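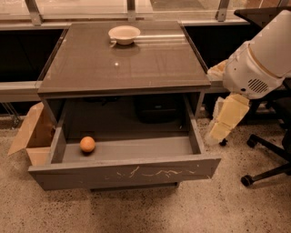
Okside étend sa gamme de mobilier hôtelier avec la série Matholm

Juillet 2023 – Okside, fabricant de meubles pour l'hôtellerie et les résidences gérées, annonce la commercialisation de la série Matholm, développée avec le bureau d'études Plimier. La série comprend trois largeurs de chevet, une commode et un bureau mural.

Les coulisses à sortie totale admettent une charge de 60 kg et ont été soumises à plus de 4000 cycles d'ouverture en laboratoire interne. Les façades sont démontables sans outil – les charnières et poignées restent compatibles avec la série précédente.

La distribution est confiée à Galbraith pour la France et la Belgique. Les premières livraisons interviendront en août. Les fiches techniques et les fichiers BIM sont disponibles sur demande auprès du service commercial, sous la référence 2195.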